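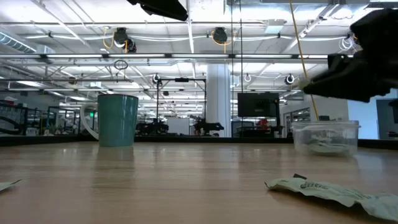

Figure 1. The two-arm workspace, with the mug at left and the wrapper container at right.

Teaching Two Arms to Tidy a Table by Remote Control
Student project report, March 2026
Project name: Skurnetora

1. What we set out to do

Our proposal, written in December, promised a robot that would clear a table after a coffee break. By the second week we had cut this down to wrappers into a container, without knocking over a mug. We still think this is a respectable ambition. Anyone who disagrees is welcome to try it with two black grippers and no sense of touch.

The aim was to record a person doing the task through the robot, by remote control, and then train a policy on those recordings. Most of this report is about the recording, as that is where most of the semester went.

2. Setup

We used the pair of arms on the bench we call Kallio. The operator moves two small leader arms by hand and the big ones follow. Our recording program, Graltell, saves joint positions and camera video together and asks after each run whether to keep it.

The objects were green wrappers, a clear plastic container and a teal mug. The mug has no part in the task. It is there to be left alone, and for a long time it was the hardest part of the whole project.

3. How we recorded

Each run starts with the arms raised and the wrappers spread over the table. The operator picks up one wrapper at a time, carries it over the rim of the container, lets go and backs away. Wrappers on the left are passed from one gripper to the other over the middle of the table.

We made 2 rules after the first day. Pause before closing the gripper, and never fix a bad grasp by pushing the wrapper around. The second rule hurt. Pushing works very well for a person, and our first policy learned it with real enthusiasm, sweeping wrappers off the table and then waiting politely for praise.

4. What went wrong

Crumpled wrappers are a poor choice of object for beginners. They change shape every time they are touched, and the table is glossy enough to give them reflections. The policy reached for a reflection often enough that we started calling it the second wrapper.

The container was the other trouble. It is see-through, with a wide lip, and from the remote control seat it is hard to judge whether a finger is over the opening or over the lip. One of us got good at it. The other 3 did not, and the recordings show it - you can tell who was driving from the hesitation alone. We trained once on everybody's runs and once on the good driver's only. The second policy was smoother but gave up sooner when something slipped, having never seen a slip.

In the end we mixed them again and kept the runs where a dropped wrapper was picked up properly on a second try.

5. Results

The final policy, labeled Allow in our folders for reasons lost to a late evening, was tested with 4 wrappers per trial. It clears the right side of the table well. On the left it is slower, and the handover between grippers fails more than we would like, usually with both arms letting go at once, each trusting the other.

The mug survived all the trials.

6. If we did it again

We would record slips and recoveries on purpose from day one, and swap operators every half hour, well before the complaints start. We would also move the mug around more between runs. Ours mostly stayed on the left, and we suspect the policy has learned to avoid a place on the table more than a mug. We ran out of bench time before we could check. The recordings and the Graltell settings file are in the course folder, along with the rejected runs for anyone who needs cheering up.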